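Our robot club, week 17

May 7, 2023

I promised to write here after every meeting of the club, and already I missed two. Sorry for that. We were busy with the computer task, and in the evening I was too tired to write in English.

The task is the one we chose for the student day in Sestham in August. The arm must take the parts from the tray and put them in an old desktop computer: the processor, the memory and the hard disk. Gijs printed the tray again, because in the first one the memory module was standing too deep and the fingers could not hold it well. Now it lies in a long slot and I like this much more.
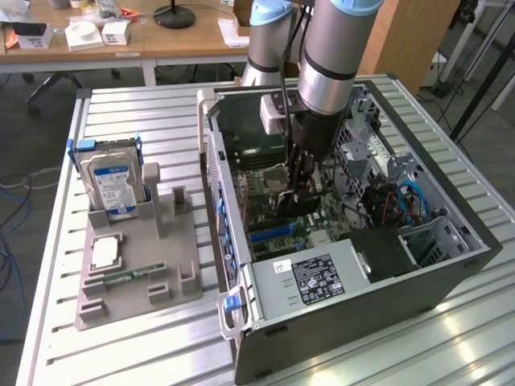

The processor is the part I am afraid of. With the memory you can push a little, but the socket does not forgive. Kulap wrote a small program which stops the arm 3 millimetres over the board and waits until one of us presses a key. It is slow, but I sleep better.

We also had a long discussion about the cable of the gripper. Pascual wants to fix it with more clips, I want to leave it some freedom for the wrist – we did not agree yet.

Next time we must save all the positions again with the new tray. There are 18 of them, so please come early if you can. Gediminas has the key of the room, and I will bring the small screwdrivers which I took home by mistake.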